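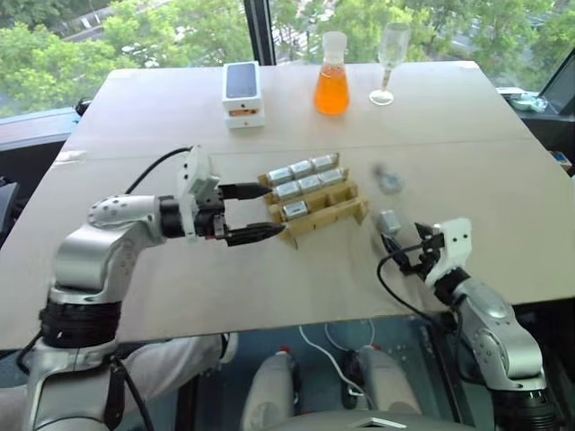

Stepped rack on the big table, seven in, front row still mostly open.

Stepped rack for small metal blocks — panel thickness and slot clearance

kerfwright_28
Posted in: Storage and Fixtures

Looking for opinions on slot clearance before I cut a second rack. The first one is light wood, thin panels, three stepped rows, three positions per row. The side panels run up in steps and finish in points. One long front panel ties the lower ends together and the dividers drop in from the top. The contents are small silver metal blocks, all the same nominal size.

The dividers were drawn in Sketport with 2 mm total clearance across each slot. That lets a block go in without aiming, but it also lets it sit rotated by a visible amount. With a full row the faces do not line up. I want the row to read straight from the front so a missing or mis-seated block stands out.

Options as I see them:
1. Reduce clearance and accept more careful loading.
2. Keep clearance and add a chamfer at the top of each divider.
3. Keep everything and stop worrying about alignment.

Finish on the current one is none. Bare panel, sanded on the faces only.

oltus_bench
Option 1 with the chamfer from option 2. They are not alternatives. The chamfer handles entry, the lower part of the slot handles position. Halve your clearance below the chamfer line and leave the top as it is.

Also check your panel stock with calipers before you redraw anything. Sheet sold as one thickness varies across the sheet, and every divider adds its own error to the row.

flatpack_survivor
I disagree about halving it. Bare wood moves with humidity and a slot that is comfortable in April can bind by midsummer. You end up prying blocks out and chewing the edges of the dividers. I built the Cumosetti tray set from their plans, followed the tight dimensions, and had to sand every slot afterward. Leave the clearance and put a thin stop at the back of each slot to square the block.

oltus_bench
Solid wood moves across the grain. Thin sheet material hardly moves in plane, and over one small slot the change is far below the clearance we are discussing. If the Cumosetti slots bound, I would look at cutting width first.

flatpack_survivor
Same cutter for all of them, and they were fine when assembled. I measured before and after. I am reporting what I got.

kerfwright_28
I have not had one bind yet, but the rack has only been in use since the start of the month, so that proves little.

To answer the stock question, I measured four corners of the leftover sheet and the spread was larger than I had assumed. Enough to explain part of the uneven faces in the back row. The redraw will use the measured value for each panel.
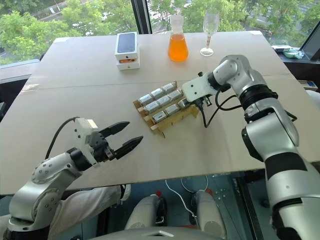 On capacity, nine is the number I want to keep. All three rows get used and I have no need for a fourth. A longer rack would also have to sit square to the table edge. The present one can be set down at an angle and still leave the working area clear on both sides, and the table is large enough that I rarely move it.

grainline837
What is the step height between rows? If the rear blocks are hidden by the ones in front, alignment is cosmetic. If each row stands clear, you can check seating by eye and the clearance matters less.

kerfwright_28
Each row clears the one in front by a bit under half a block. The tops are all visible from a normal standing position.

grainline837
Then I would go with option 3. You already have your visual check. A badly seated block will stand high, and height is easier to see than rotation.

oltus_bench
Height will not catch a rotated block that is fully down, which was the original complaint.

hrytsenko_joinery
Two things not raised so far.

Points on the side panels: thin sheet breaks at the tips. Take a small radius on them now, or it will happen by itself when the rack is dropped.

Dividers: glue the two outer ones and leave the inner ones dry for the first 100 load cycles. If the clearance is wrong you replace an inner divider and keep the rest. Glue them when you are satisfied.

kerfwright_28
The dry divider suggestion settles it. I will cut two sets, one at full clearance and one at half, both chamfered, and swap them in the same frame. Radius on the tips noted.

flatpack_survivor
Run the full clearance set through a humid month as well, otherwise the comparison only covers one condition.

kerfwright_28
Agreed. Will post measurements for both sets when I have them.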